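Section 4: Setting Up Your Trulon Desktop Weather Station

Welcome to the fun part! By the end of this section your Zistex Trulon will be reading temperature, humidity and air pressure from your own backyard.

Before you start

Put the display and the outdoor sensor side by side on a table and leave them there until they have found each other. Pairing works best at close range, and it saves you a walk if you need to press a button twice.

Note: Use fresh alkaline batteries in the sensor. Rechargeable cells run at a lower voltage and can cause gaps in the readings.
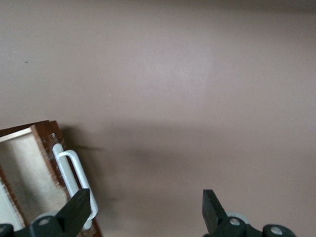
How far from the display can the outdoor sensor go?

Up to 300 feet in the open. Brick, metal siding and foil-backed insulation all shorten that distance, so try your chosen spot for a day before you drill any holes.

Pairing the sensor

1. Slide 2 AA batteries into the sensor. The light under the vent blinks red.

2. Plug in the display and hold SEARCH for 6 seconds, until the antenna symbol starts flashing.

3. Wait. The first reading usually shows up within a few minutes — a lovely moment, especially if it's windy out and the pressure is already on the move.

4. Set your elevation under MENU > PLACE. If you skip this, the pressure will look wrong next to your local forecast. 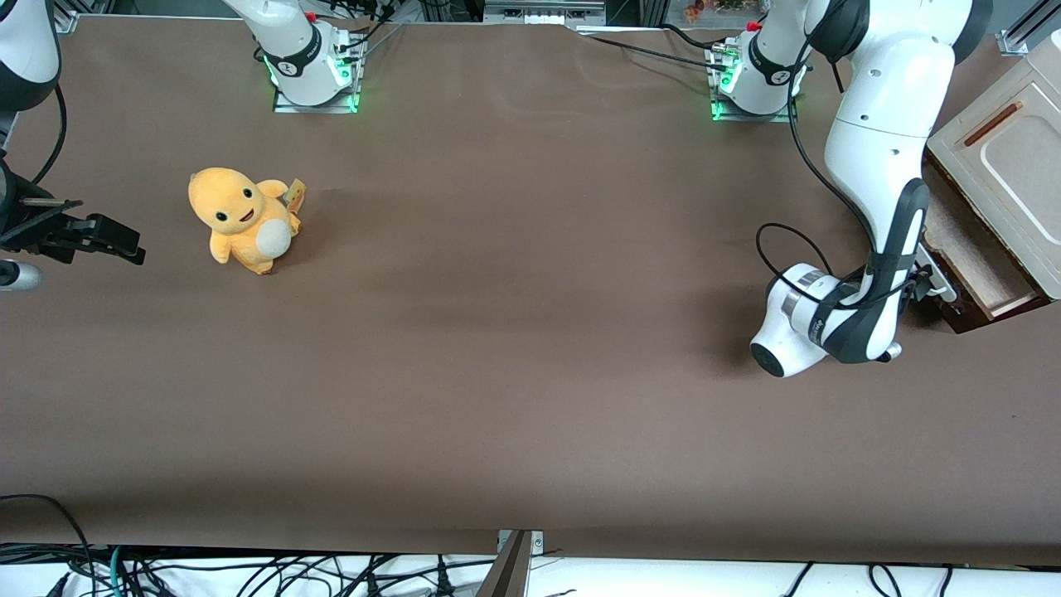 5. Choose your units under MENU > UNITS. You can mix them, so Fahrenheit with millibars is fine.

Mounting the sensor outdoors

Pick a shady spot about 5 feet off the ground, with air moving freely on every side. A north-facing fence post is wonderful. The Ketilsson bracket (sold separately) fits posts and railings, and its screws go straight into the slots on the back.

CAUTION: Do not mount the sensor over a grill, dryer vent or air conditioner. Keep the battery door facing down.

Give the station 12 hours to build its first pressure trend. The forecast arrow stays blank until then. For spare parts, write to the Zistex service desk in Drurkville and include the serial number from the back of the display.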